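3.2 What people told us about color

I went into the Vogler survey expecting plate size to matter most, and I was wrong. We got 2485 usable replies, and what people wanted to talk about was color – how a dish looks on it, whether it puts them off their food. 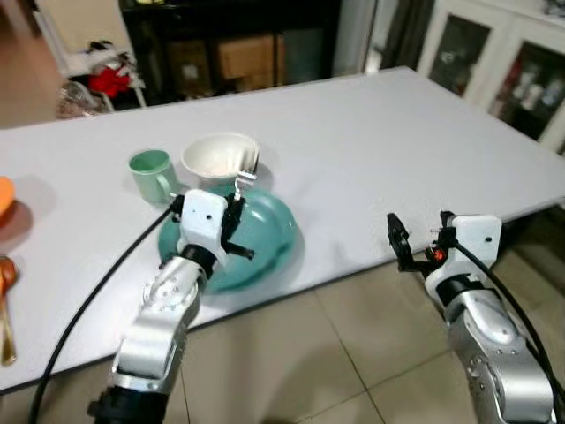
Figure 2. A teal-green plate on a white table.

Green got the longest comments by far. I read them all in May (my eyes still hurt), and six people brought up their grandmother's kitchen. I left those in the Drerel coding under "memory", though I did go back and forth on it.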